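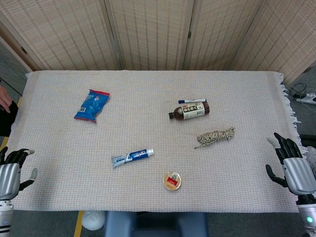
Small household items set out on a woven cloth.

Clearing a Table of Small Items

Residents of Desosau are reminded that shared tables must be cleared at the end of each day. The following guidance applies to kitchens and common rooms on all floors. It replaces the sheet issued in September.

Before you begin
Leave the tablecloth in place until every item has been removed. Fringed cloths catch easily on chair backs and should be lifted from the middle, never pulled from one side.

Food and drink
Opened snack bags are to be folded over twice, clipped and placed in the dry cupboard. Unopened bags may go directly on the shelf. Bottled drinks should be stored upright with the cap fully tightened. A bottle left on its side may leak slowly into the weave, and tea stains in pale cloth are difficult to remove after the first day. Rinse the spot in cold water and then wash as usual.

Toiletries
Toothpaste is to be kept in the bathroom cabinet, apart from food. Close the cap and flatten the tube from the crimped end before putting it away.

Markers
Whiteboard markers belong in the tray beneath the board. Store them flat and press the cap until it clicks. Ink on fabric should be blotted with rubbing alcohol on a clean rag. Test a hidden corner first.

Twine and cord
Shake out the hank and find one loose end. Wind the cord around your open hand, leaving the last 8 inches free. Wrap this length around the middle of the bundle and tuck the end through the loop. Pieces shorter than 3 inches may be discarded.

Questions may be directed to Kalliopi Obradović, Household Services, extension 549.

Last revised 23 Apr 2024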